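Vurnum Hall kitchen and supper program: progress report to the Hollenstein Fund

Period covered: February to April

We promised you a working community supper by the end of April. We have one, although it has moved nights, changed soup and fallen out with the dishwasher.

Attendance. We served 2,837 meals in the period. The old Wednesday slot clashed with choir, and the choir is louder than we are, so supper now happens on Thursday at 6 pm. Numbers picked up the following week and have stayed up.

Kitchen. The second-hand oven is in and passed its gas inspection on the 2nd attempt. The first attempt is described in the attached letter, at more length than we felt it deserved. The dishwasher takes 4 racks an hour on a good evening. Crockery therefore runs out before the crumble does, and we switch to paper cups for tea. We know your guidelines favour reusables. So do we, in theory and until 7.15.

Menu. The lentil soup has been retired after a frank set of feedback forms. Its replacement is pumpkin, in a colour that people seem to trust. Saltero, our greengrocer, has kept the agreed discount and still rounds the invoice up.

Money. We are 20 dollars under budget. Please don't read this as a sign of good management; the tea towels haven't been billed yet.

Bookings. The online form, known as Beta because we never got round to naming it, works on most phones. Everybody else rings the hall — usually during service.

Next period. We want to fix the dishwasher, start a monthly breakfast and find a lockable cupboard for the good knives. A quote for the cupboard will follow.

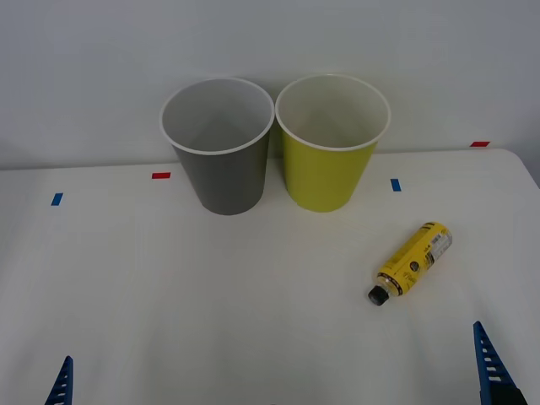
Ambros Wallner replied that the breakfast sounded sensible, asked for the dishwasher quote before the cupboard one, and wanted it noted that he had liked the lentil soup.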